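How I Cover a Work Table So the Mess Stays on the Sheet

I refinish small stuff at home - picture frames, stools, the odd birdhouse - and for years I just threw newspaper over the table and hoped for the best. Then I glued page 9 of the Grullville paper to the dining table my aunt left me, and that was the end of newspaper. I use plastic sheeting for everything now, and I've gotten pretty picky about how it goes on.

What you need

A plastic sheet bigger than your table, painter's tape, scissors, an old towel and a rag. Mine comes off a big roll I bought at the hardware store in Pokness. The thin stuff they sell for covering sofas is too flimsy for this (it rips if you look at it wrong), so get the next weight up. Color is up to you. I like a pale one so I can find dropped screws and see where the varnish went.

Step 1: Clean the table first

Wipe it down and let it dry all the way. Any crumb you leave under there turns into a little bump, and if you lean on it hard enough it'll poke right through. Ask me how I know!

Step 2: Cut it big

Lay the sheet over the table and let it hang at least 7 inches on every side. I used to cut mine flush with the edge to save plastic, and the drips ran straight off onto my shoes. If your table has a leaf in it, close the gap before you measure.

Step 3: Smooth from the middle out

Start in the center with the folded towel and push toward the edges, a bit like putting up wallpaper. You won't get every crease out of a sheet that's been folded in the package, and that's fine. Some 14 minutes in a sunny spot before you start helps a lot. Please don't go at it with a hair dryer, I made a hole the size of a quarter that way. 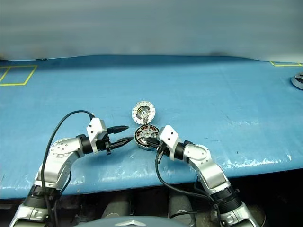
Step 4: Tape underneath

Fold the overhang under the tabletop and tape it to the bottom side, corners first. Pull it snug but not drum tight, or it'll split at the corners the first time you set down something heavy. For the corners themselves I do a gift wrap fold, which I learned from Bent Brynjólfsdóttir back when we shared a garage in Hjaltested. Mine are still uglier than Bent's.

Step 5: Taking it off

Let everything dry before you peel, overnight if you used oil-based paint. Then cut the tape and roll the sheet in on itself from one end, so the flakes and sawdust end up inside the roll. A sheet that only saw water-based paint can go another round or two - just wipe it with the damp rag and hang it over a door. Rags with oil finish on them are a different story. Lay those out flat outside to dry, never in a pile, because they can heat up and catch fire.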